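The town that kept its founder's mistakes

Kasis began as a surveying error. The men sent to mark out a rail siding put their pegs on the wrong side of the creek, and by the time the plans were checked there was already a store, a blacksmith and a row of huts on the ground. The siding was built where the people were.

The township grew on wool and then on timber. At its peak it had 3000 residents, two newspapers and a brass band that played on the station platform. The last passenger train left a long time ago, and the population has settled at 500.

Much of the old street plan survives. Skerkov Street, the main thoroughfare, bends sharply at the post office because the original owner of the corner block refused to sell. The bend has been a nuisance to truck drivers ever since. A bypass was proposed, argued over in the district hall and dropped.

North of the creek is Azar, which most maps show as a separate locality. It had its own school and its own cricket side, and older residents still give it as their address. The two places were joined for rate purposes after the timber mill closed. The mill's brick chimney is the tallest structure in the district and is heritage listed. The sheds around it are not, and several have lost their roofs.

Work in Kasis these days is a mix. There are sheep and some cropping on the flats, a small hospital, and the Pristus bakery, which took over the old bank building and employs up to 20 people in the busy season. Others drive to the regional centre each morning. The trip is quicker than it was, although the road still floods at the second crossing.

Visitors come mainly in August, when the wattle is out along the disused line. The walking track follows the embankment from the station to the mill and takes an easy morning. The surface is gravel and mostly flat. There are no taps along the way, so walkers need to carry their own water.

The station itself is open on weekends. Its waiting room holds a display of survey maps, including the one with the pegs in the wrong place. 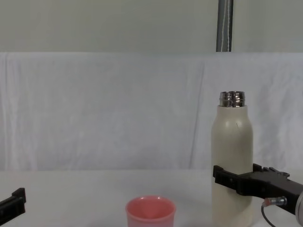
Carry water on the track: an insulated bottle and a small pink cup.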